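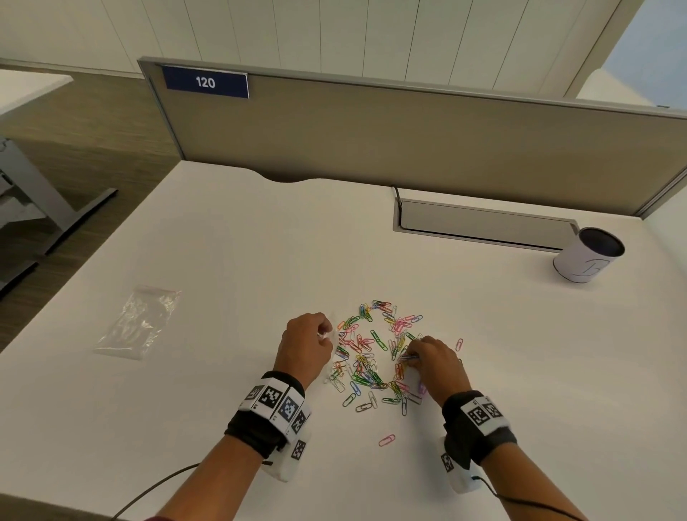 The wrist tracking sets are the first item on this list, with the replacement budget for next year depending mostly on them. Two years of strapping on and off is hard on parts, and the sets were priced as if they would last five. Inspection was done station by station, during small-parts sorting. At desk 120 the job was colored paper clips, with a band on each wrist and a thin black cable running from each module. Cables are the part we expect to buy most often, so they get their own line below.

Pre-purchase inspection, sorting stations
Site: Lavoie building, second floor
Inspected by: Trevor Vachon
Date: 18 October 2021

1. Wrist straps: fabric, stitching, closure
OK. Some fraying on the spare set in the drawer. Keep as spare, do not issue.

2. Marker blocks: firmly seated, faces clean, print readable
OK with comment. Wipe with a dry cloth only. One spare block has a scratched face and should be pulled.

3. Module housings: cracks, loose covers
OK.

4. Cables: kinks, exposed wire, strain at the plug
NEEDS ACTION. Two of the 12 cables in stock fail the bend test. Tagged and removed. Cables must not hang where a knee or chair arm can catch them.

5. Cable slack with arms fully extended
OK at most stations. Short at the window end. Order the longer length there - the Cotow quote has both lengths at the same price.

6. Desk surface and edges
OK. No sharp edges. Keep small parts off the cable tray.

7. Chair height and reach
OK. Operators reported sore shoulders in August. Chairs were adjusted and I have had no reports since.

8. Lighting, glare on desktop
OK. No lamps needed, so take them off the request.

9. Emergency stop on the Grorkel arm (test cell)
OK. Tested three times. Label is peeling, replace.

10. Guarding around test cell
NOT READY. The floor plan for the second arm leaves too little room behind the gate. Do not sign the order until this is redrawn.

Budget notes
Replacement cables: $265 for the lot.
Strap and block kit, one full spare set: $902.
Derkosa service plan: $57 a month. I would skip it this year. It covers the arm but leaves out the wrist sets, and the arm is still under warranty.
Second arm: hold, see item 10.

Items 4 and 10 to be checked again before the order goes in. Item 5 can be closed when the long cables arrive.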